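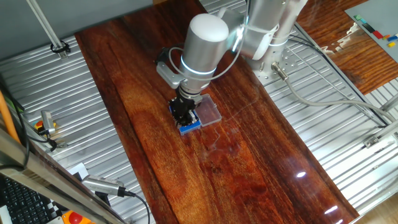

Grímur Hallgrímsson, owner and head cook, Osen

Notes for the talk – opening a second dining room. KEEP TO TIME

Start with the soup story. Short version.

Osen, 400 covers a week in the first October. One room, one menu on one sheet. Fish, lamb, a potato dish people still write to me about.

Then Stinby. Same menu, bigger kitchen, took the lease too fast. Say this plainly. First week 986 covers, second week 922, and the bread ran out both times by 8 pm. Pause for laugh, maybe.

What went wrong:
Bookings – two books, one phone. Double seated the window tables.
Lunch. Stinby wants lunch at 11.30, we opened at noon. Took me a month to notice
Staff meal got skipped. Never again. Eat at 4, all of us, sitting down.

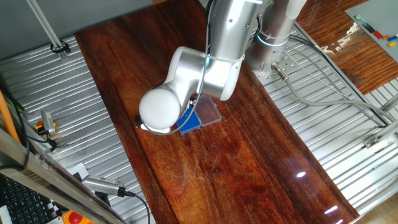 Long tabletop, reddish-brown and glossy, with the arm reaching down over it.

Tables next. Long shared ones fill up, but couples hate the middle. Leave a gap, seat from the ends. Ask the room who likes sharing – hands up.

Suppliers. Mtshali for vegetables, twice a week, ring before ten. Don't go on about the beetroot.

Money slide: 3,532 covers in the first month at Stinby, still a loss. Read the number out slowly. Food cost was fine, it was hours. Too many of us on at three in the afternoon polishing glasses.

Zovesero – mention the pop up only if someone asks. Different menu, different talk.

Finish on the menu. Cut it to six mains, sales didnt drop. Lamb stays.

Questions. Repeat them into the mic, poeple at the back can't hear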